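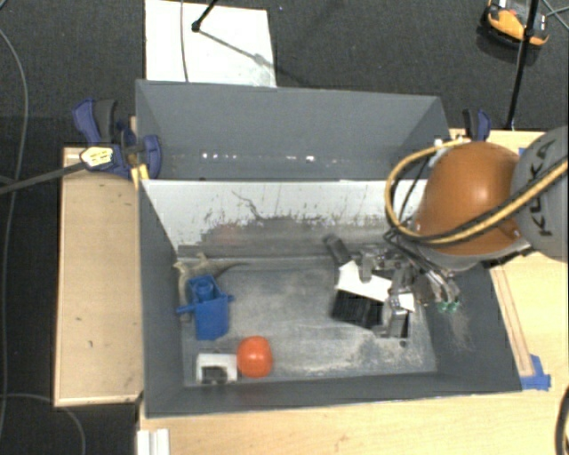
Is a multi-finger gripper worth the extra money and wiring if all you want to do is pick mixed objects out of a bin?

For a bin full of odd shapes, I'd say it's worth it, as long as you can put up with a slow first week. If everything you pick is a box or a bottle, a plain parallel jaw will serve you better and cost you a lot less.

Metach MF gripper: two weeks of bin picking
28 April 2021

I've wanted to try the Metach for a long time, so when one came up on loan I cleared my evenings and got to work. I compared it with the two grippers I already know well: the Skovine parallel jaw, my everyday tool for years now, and the Divenis suction cup, which I love on cardboard and swear at the rest of the time.

The setup

Everything went on the same KUKA arm, over the same gray bin, with the same camera looking down into it. The bin is a scraped-up old thing with walls that slope inward, and I think that makes it a better test than a nice clean tray. Objects slide to the bottom, lean on each other and end up in corners where fingers don't want to go. I clamp it at the rear corners so it can't walk across the table when a finger pushes on a wall (and fingers do push on walls, sooner or later).

My objects are a mix of toys and household stuff. There's a blue plastic jug-shaped toy, a knobbly tan animal with a long tail, a glossy red-orange ball, a white block and a black and white brush. I like the brush most of all. It has a handle at one end and a bristly block at the other, and it punishes any gripper that assumes the middle of an object is the best place to grab it.

How it grips

This is where I got excited! The fingers are jointed, so when the first link touches something the outer link keeps closing and wraps around it. With the Skovine I have to get the jaw angle right or the brush spins out. With the Metach I could come in at a lazy angle, one finger over the band, another down the side, and it would usually settle into something that held. I did 214 picks over the two weeks and kept a log of every one. The brush went from my least favorite object to one I looked forward to.

The ball was good too. It rolls away from parallel jaws if you come in even slightly off center, and a third finger gives it one less direction to escape in. The tan animal was more mixed. Grab it by the body and it's fine, but the tail is thin and the fingertips are too wide to pinch it cleanly.

The flat block was the weak spot. When it lies against the front wall there just isn't room to get a finger behind it. The Skovine has thin jaws and slips in there with no fuss, and the Divenis doesn't care at all so long as it finds a smooth patch. I ended up nudging the block away from the wall first and picking it on a second try, and that adds 4 seconds every time.

Cables and mounting

Plan your cable run before you bolt anything down. I didn't, and I lost an evening to it. There's a fair bit of wiring down at the hand, and if it's too short the wrist pulls on the connector at the far end of its turn. If it's too long it drags through the bin. Leave a generous loop and check it by jogging the arm slowly through the worst poses you can think of - both directions, all the way.

The adapter plate fit with no drilling, which made me very happy. The screws that come with it are a bit short for a thick flange, so have some longer ones handy.

Controller

I ran it from a Schwerdtfeger controller because I had one on the shelf. Getting the two talking took longer than the manual suggests. The default force is far too high for toys, so turn it down before your first pick. I settled on 20 percent for nearly everything and only went higher for the jug, which is smooth and likes to twist.

One thing I really appreciate is the finger position feedback. If the fingers close further than they should, you know you've missed, and you can go straight back for another try without lifting the arm and taking a fresh picture. My old jaws can do this too, but the reading from three fingers tells you much more about what you've got hold of.

What I didn't like

It's bulky. In the back corners the knuckles hit the sloped walls long before the tips reach the bottom, and you have to teach your planner about that or you'll hear about it. The fingertips pick up dust quickly and lose their bite, so I wiped them down every couple of sessions. Opening is slower than closing, too, and I never found a setting to change that.

Which one would I buy?

For mixed bins, the Metach, and I'm already dreading sending it back. For boxes, the Skovine is still hard to beat. The Divenis stays in my drawer for flat, smooth things and would make a lovely partner to the Metach on a tool changer. I'm hoping to try that pairing in July, with a deeper bin and softer objects - socks, sponges, maybe a bag of rice if I'm feeling brave.

Rating: 4 out of 5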